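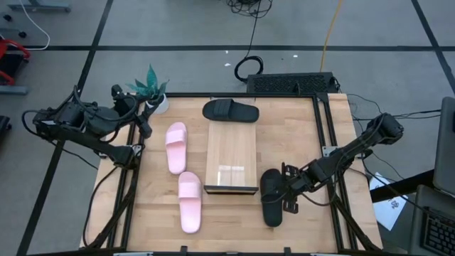
Raelene McAlister would like people to stop tying their donated sandals together. Knotted straps take longer to undo than the sorting itself, she told the Flirnurcombe shoe exchange this month, and slides have nothing to tie anyway.

The exchange, run out of the old Mahrous building, is taking in slide sandals through the end of February, ahead of the warm months. Pink and black slides are among the pairs waiting to be matched up, and organizers say the slip-on kind is what they are asked for most.

Sorting is simple work but slow. Each sandal goes flat on a table with the strap facing up, and the sorter looks for its mate by color first, then by size, then by left and right foot. Black slides cause the most trouble. Many look alike from above, and two lefts can end up bagged as a pair if the sorter goes by color alone.

"Turn it over and read the size," said Ashraf Benmoussa, who set up this year's sorting tables. "If the number has worn off, put the two soles against each other. You'll see it."

The exchange has a goal of 3000 pairs for the season. Single sandals are kept for 4 weeks in case the other one shows up. At last count 129 singles were on the shelf - most of them adult sizes - and Benmoussa said a fair number were probably dropped off by families who had the second one at home under a bed.

People giving sandals are asked to rinse off sand, let them dry fully and put each pair in its own clear bag. Slides with a split strap or a sole worn through at the heel can't be accepted. Children's sizes are welcome and go on a separate rack near the door.

Pairs can be left at the front desk during regular hours. Anyone picking up may take up to three pairs per household, and no proof of address is needed. Sandals may be tried on before they leave the building.

Nesma Gaber is handling questions about large donations, including unsold stock from stores. Boxes of more than 20 pairs should be arranged with her ahead of time - the front desk has no room to store them.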